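Ticket 2150: Demo cell, open day — drive step stopping between runs
Site: Bovside
Reported by: demo cell operator
Priority: high until doors open, then normal
Status: closed, one item carried over

Reported problem

Mbeki are bringing visitors through in groups and want the disassembly demo running at each stop on the tour. On the morning rehearsal the cell stopped twice during the hard drive step with "grip not confirmed" on the Stastar panel. Restarting from the panel cleared it both times. The case is the same Dell tower we used in March.

First checks

Air and power fine. E-stop chain fine. No faults logged on either arm. Force limit on the gripper was still at the value from the last job, so I put it back to 18 N as the demo sheet says. Ran the drive step at reduced speed with the guard closed and watched from the operator side. 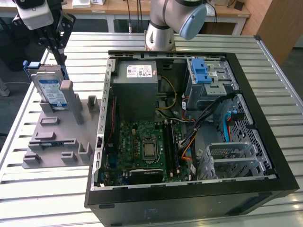 Gripper at the drive, rear left of the fixture tray.

The slots on the tray were checked against the drawing and are within tolerance. The tray itself had moved on the table. Two of the clamp screws underneath were finger tight. Tightened all of them, re-taught the tray origin and saved it as a new frame. Please do not overwrite the old frame yet, Moser want to compare the two.

Update 1

Ran again with the new origin. Drive step completed. The next stop was on the approach to the case, with a different message: "path deviation, arm 2". That one is nothing to do with the tray. The approach point over the drive cage had been taught with the case pushed further back, and the case is only located by hand on this table — there is no stop for it on the front edge.
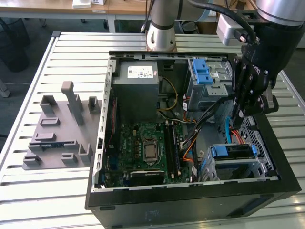
I moved the approach point up and slowed the last part of the move from 400 mm/s to a quarter of that. It looks slow from the visitor side but the tour guide can talk over it. I also marked the case position on the slats with tape so that whoever resets between groups puts it back in the same place.

Reset procedure for today, agreed with the front desk:
Guard open, key out.
Case back to the tape marks, cables tucked away from the drive cage.
Drive and caddy back in the bay, latch pressed fully home.
Tray cleared.
Guard closed, key in, home both arms, load program 18.

Update 2

Full sequence run before the first group with the settings above. No stops. Ran the first two groups the same way, no stops. One visitor asked for the drive step again and the operator repeated it from the panel without a full reset. This works but leaves the part counter wrong, so please do the full reset instead. 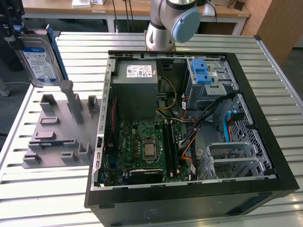
WD drive upright in its blue caddy, left of the case.

Cause

Loose tray clamps for the first fault. Approach point taught to a different case position for the second. The gripper sensor was suspected at first and is not at fault, so the spare has gone back in the drawer unopened.

Carried over

Fit a proper front stop for the case. Moser to quote. The tape will do for the open day but it lifts when the slats are wiped down.

Closed 2019-02-03. Reopen under the same number if "grip not confirmed" comes back.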